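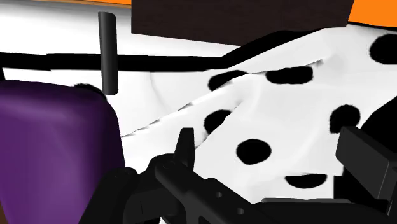

Render: Grabowska / Siltness

Every few months another small label puts out a mix series, and every time I'm told it will help unknown DJs get heard. I used to believe this. After following four or five of these series for a couple of years, I have my doubts.

Take Pesgate, which I mention only since it's the one I know best. They post an hour of techno every other week, with a short bio and a square cover. Somewhere past episode 100 I stopped being able to tell one from the next. The same slow opening, the same vocal drop at minute 24, the same polite fade at the end. The bios blur too. Everyone fell in love with music as a child and everyone has a unique sound.

What does the DJ get out of it? A link to share for a day or two. Pesgate says its better episodes reach 4000 plays, and maybe they do, but a play can be someone who left after ten seconds. I have asked people who recorded for the series whether a booking came from it. One said yes — a Tuesday-type slot in a half-full bar, unpaid. The label, meanwhile, gets an hour of free material and a page that looks busy.

I'm told the answer is to be pickier. Skornden tried that and cut its series down to 10 mixes a year. The mixes are a bit better, I'll give them that. But the names are mostly people who already play the label's own nights, so the talk about new talent has quietly gone from the front page.

I'd like to see a series pay a flat fee, even a small one, and print the full track list so the producers get their credit as well. I've suggested this to two labels. One sent back a thumbs up, and the other asked if I had a mix to submit.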